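About Studari

Hi, and thanks for stopping by! I started Studari at my kitchen table with one sewing machine, a stack of old tablecloths and no business plan to speak of. I wanted napkins that didn't go stiff after a month, I couldn't find any I liked, and so I made a few. Then my neighbors wanted some, and then their sisters did, and by September I had cloth drying over every door in the house (my family was very patient about it).

These days we have a real workshop on the main street in Piltby, in what used to be a shoe store. There are 14 of us now, mostly part-time, and we make kitchen linens. Tea towels, aprons, napkins, bread bags, a few pot holders when we have scraps left over. We did try curtains once. We won't be doing curtains again.

I get asked a lot what makes a good kitchen cloth, and I could talk about it all day, so I'll try to keep it short. It should soak up a spill on the first pass. It should fold flat and hang without sliding off the rail. And it should still look like something you'd put out for guests after a couple of years of hard use! 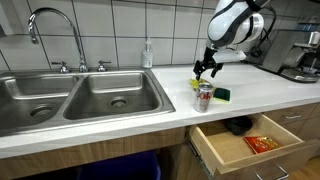 Most of our fabric comes from Sumampouw, a small family mill that I wrote to on a whim when I was starting out. They wrote back the same day and sent samples, and we've bought from them ever since. Their cotton is a little heavier than what you'll find in most stores, and it shrinks a bit, so we wash every roll before we cut it. That adds two days to each batch. I think it's worth it.

Last year we sewed nearly 630 aprons, which still sounds like a made-up number to me. The Nillonex is the one everybody orders, with the crossed straps and the deep front pocket. I named it after a board game my brother and I invented as kids, and no, I can't remember the rules.

The shop is open every day except Monday, and on Friday we stay open until eight. Come in and feel the fabric, bring us an old apron to mend, or just say hello. The doorbell sticks, so give it a good push.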